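Préparer le budget d'une première cellule de préhension, pas à pas

On m'écrit souvent pour me demander combien coûte un robot qui attrape des flacons, et je réponds toujours un peu à côté, pardonnez-moi, parce que le bras n'est qu'une ligne du devis. Chez Katport, quand nous avons préparé l'achat de la cellule de l'atelier de Keltville, nous avons commencé par ouvrir un tableur et par ranger le catalogue des bras dans un tiroir. Je vous propose de refaire le chemin avec moi, tranquillement, avec une tasse de quelque chose de chaud à portée de main.

Étape 1 – Dressez la liste de ce que vous voulez saisir

Prenez les objets les plus pénibles, pas les plus courants ! Notez leur largeur à l'endroit de la prise, leur poids plein et leur poids vide, la forme du col et du bouchon. Un contenant à facettes se tient bien entre deux doigts parallèles, une bouteille en verre bien ronde demande davantage de soin. C'est cette liste qui fixera la course de la pince, et donc une bonne partie de son prix.

Étape 2 – Essayez en simulation avant de signer quoi que ce soit

Nous avons monté nos essais dans Lilteo, avec une pince à deux doigts et un petit décor d'intérieur. Comptez le temps de modélisation dans le budget, il est toujours plus long qu'on ne croit : il faut dessiner les objets, régler les frottements, recommencer. Un contenant blanc à bouchon strié, renversé, tenu par le bas, nous a occupés un bon moment.
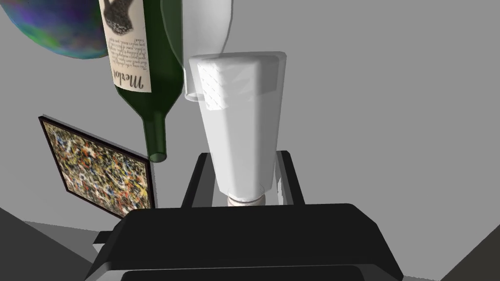 Faut-il acheter la pince en même temps que le bras ?
Mieux vaut demander deux lignes séparées sur le devis, même si vous commandez tout au même fournisseur : vous pourrez comparer les pinces entre elles et en changer plus tard sans renégocier l'ensemble.

Étape 3 – Répartissez l'enveloppe

Voici comment nous avons découpé la nôtre. Le bras et la pince ont pris 62 % du total. L'intégration, c'est-à-dire le câblage, les protections, la programmation et la mise en service, en a pris 25 %. Le reste est allé à la formation et à une réserve que je vous supplie de garder intacte jusqu'à la réception. Ajoutez environ 1000 euros de petites fournitures (doigts de rechange, visserie, câbles, chariot), une somme que l'on oublie chaque fois et que l'on finit par prendre sur le café de l'équipe.

Étape 4 – Regardez aussi la pince à vide

On se concentre sur la prise et on néglige tout ce qui se passe autour. Or une pince ouverte a besoin de place pour ses doigts, pour son boîtier, pour le poignet du bras derrière. Dans votre simulation, placez les murs, le plafond et les gros meubles à leurs vraies cotes, puis contrôlez les dégagements avec les doigts écartés. Si un grand meuble gêne, il faudra le déplacer ou choisir un bras plus compact – et cela se chiffre maintenant, tant que le bon de commande n'est pas parti.
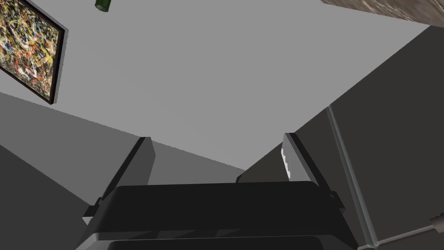

Areti Moschos
Responsable des achats d'équipement, Katport

Étape 5 – Demandez vos devis

Envoyez le même cahier des charges à chaque fournisseur, avec la liste de l'étape 1 en annexe. Nous en avons consulté quatre. Gosling a été le plus lent à répondre mais le seul à détailler le prix des doigts de rechange, et j'avoue que cela m'a bien disposée à son égard. Mon collègue Iason Alexiou a ajouté une colonne « délai de livraison » à notre tableau comparatif, et je vous conseille de faire pareil.

Avant de signer, vérifiez la durée de la garantie, le coût annuel de la licence de simulation et le tarif d'une journée d'intervention sur site. Faites préciser par écrit qui paie le déplacement du technicien.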